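Varnero Hand-Held Gripper Pair
Product information and demonstration visits

The Varnero is a pair of hand-held grippers for recording two-handed manipulation tasks. The operator works at an ordinary table, and the recordings are used to train robot arms fitted with the same fingers. The pair is supplied by Dokness under order number 361.
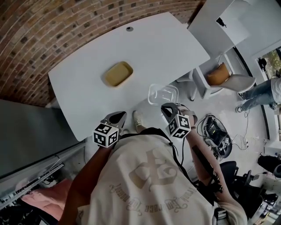 Demonstration visits are held at the Dokness workshop and last 2 hours. Jozefína Kratochvíl opens each visit with a short talk, after which the tools are used at the table. The task is kept simple so that guests can follow the handling of the grippers: a shallow yellow tray and a clear plastic container are enough for a first session. Visitors are then invited to take the tools themselves – no previous experience is required.

Tracking is based on square printed markers fixed to the tools. Ctibor Vávra is available during the visit for questions on calibration and file formats.
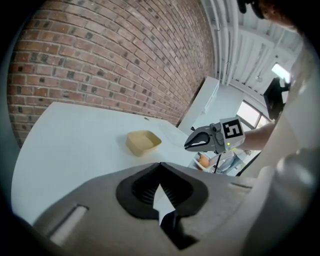
Can a visiting group bring its own objects?
Objects that can be lifted comfortably with one hand are welcome. Please send a list with the booking request. Glassware and open liquids are not accepted.

Groups considering a purchase may reserve a longer session in February. It covers setup, a full recording run and a review of the data with Zuzana Tóth – the review may also be held remotely at a later date.

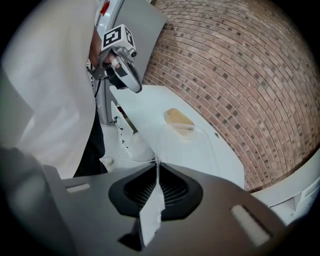
The longer session is offered to one group at a time and must be confirmed in writing. The fee is 200 euros per group and is credited in full against any order for the Varnero pair.

Bookings: Rozália Štěpánek, Visitor Office, extension 166
Page last revised 30 November 2025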